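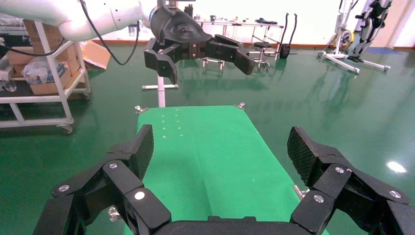

Green cover on the table, clamped at the two far corners.

Setting up a covered packing table and refitting a used foam-lined carton

By Widad Farah
March
58 shares | 12 comments

These notes cover two jobs that are usually done together: fixing a cloth cover to a plain worktop, and preparing a used cardboard carton with foam inserts so that it can go out again. The method is the one used on the small-goods tables at Clullolau. No special tools are needed beyond a tape measure, a sharp knife, an iron and enough clips to go round.

Cutting the cover

Measure the worktop first. Ours is 167 cm long and 58 cm deep. Allow 12 cm of overhang on every side, which gives a piece 191 cm by 82 cm. A closely woven cotton or polyester is suitable. Felt grips well but holds crumbs of foam and cannot be wiped. Choose a single strong colour that differs from both the stock and the packing. Green works with brown board, dark foam and most small parts, and yellow parts in particular are easy to find on it.

Wash the cloth once before cutting if it is cotton. Iron out the fold lines from the shop. A centre crease left in place will lift slightly and small round items will settle against it.

Fixing the cover

1. Wipe the worktop and let it dry.
2. Lay the cloth with an equal overhang front and back.
3. Clip one far corner. Use a metal binder clip wide enough to take the thickness of the top without being forced.
4. Pull the cloth along the back edge and clip the second far corner.
5. Smooth from the back edge towards you with the flat of the hand. Do not stretch it; stretched cloth springs back when a clip is moved and takes everything on the table with it.
6. Clip the sides. If the edge of the worktop is too thick for the clip, trap a thin flat plate in the jaws and let the plate bear on the surface.
7. Fold the metal handles down where you will be reaching across. At the back they may be left standing, as this makes them quicker to release.

Light wrinkles do no harm. Ridges that a carton could catch on should be worked out before you start.

Keep a second surface at the same height for the carton itself. A bare sheet of plywood is enough. Cartons shed paper and foam dust, and it is better that this falls on bare wood than on the cloth where the goods are laid out.

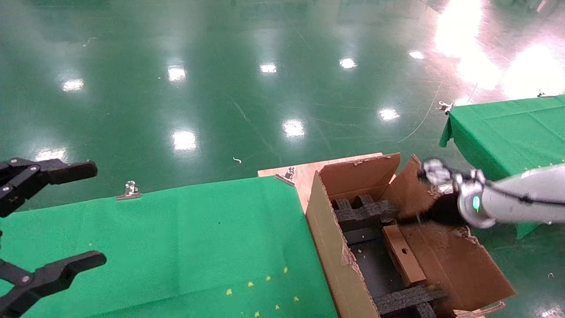 Opening the carton fully makes the rest of the work easier. Fold all flaps outwards and press each crease so that the flaps stay clear. Torn edges on the flaps can be accepted if the crease itself is sound and the corners of the carton are still square. Where the outer paper has peeled, trim the loose strips with the knife held flat – pulling them by hand takes more of the surface off. Shake or brush out any paper flecks before the foam goes back in. They work into the grid of the foam and then come out on the goods.

Refitting the foam

Check the floor piece first. It should reach all four walls with no more than 2 cm of play in total. If there is more than that, pack the gap with a folded strip of board along one side, never with loose paper.

Next fit the shaped inserts, one towards the back and one towards the front. Notches should face the space the goods will occupy. Grid foam tears along its cuts, so lift it with a hand underneath and do not pick it up by a projecting arm. A torn arm can be glued with a thin line of contact adhesive, left open for the time on the tin and then pressed together.

A cardboard divider goes in last. It stands on edge between the inserts and should be held by the foam on both sides. If it leans, cut a new one slightly wider. A small round hole near the top is useful, as it allows the divider to be drawn out with one finger without disturbing the foam. Keir Menzies at the Warimus store punches the hole before cutting the divider to height, and this does leave a cleaner edge.

Packing

Lay out the contents on the cloth in the order they will go in, heaviest first. Place the heavy items low and against foam, not against the divider. Small loose parts should be bagged. Close the rear flap, then the sides, then the front. A flap that will not lie flat means that something inside is standing too high. Open the carton and correct it – tape will hold the flap down for a day or so and then let go.

Release the clips from the front of the table first and shake the cloth outdoors. Cotton covers are washed at 40 degrees and rehung damp.

Corrections to the Clullolau workshop notes desk, care of Noreen Nic Giolla
© Clullolau. All rights reserved.
Back to top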